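Sorting and Storing Plastic Bowls and Cups

Posted December 31, 2018 in Kitchen Tips

Colored plastic bowls pile up over the years. Most kitchens have a few from an old picnic set, a few bought for children and a few that came with something else. They are light and hard to break, so they stay, and the cupboard gets harder to close.

Start by taking all of it out. Clear the kitchen table, put a cloth down so the pieces don't slide, and set everything out with the open side up. Bowls go on the table one at a time, cups too. Leave space between them at first so you can see what sizes you have. Wipe the shelf while it is empty.

Check each piece before it goes back. Run a finger around the rim and feel for nicks. Hold it up to a window and look for fine cracks near the base. A cracked bowl can still hold clothespins or seed packets, but keep it out of the kitchen.

Next, build the stacks. The widest bowl goes on the bottom and each smaller one sits inside it. A bowl with a flared rim makes a good base - it gives you something to grip when the stack is full. Sort by size and let the colors fall where they may.

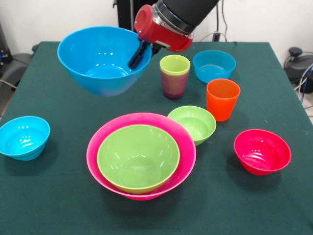
How do you get two plastic bowls apart when they are stuck together?

Run warm water over the outer bowl for a minute and put a little cold water in the inner one. Twist gently while you pull. If they still hold, work a drop of dish soap down between the rims and try again.

Cups should be stacked apart from the bowls. A tall cup set inside a bowl wastes the room around it and tips over when the door is opened. Keep a stack of cups short enough to lift out with one hand.

For stale smells, fill the bowl with warm water and a spoonful of baking soda, leave it for 20 minutes, then rinse. Tomato stains take longer. A sunny windowsill for an afternoon helps with those, even in February.

Dry everything fully before nesting. Water trapped between two bowls will smell by the end of the week - a folded paper towel between the pieces takes care of the last drops.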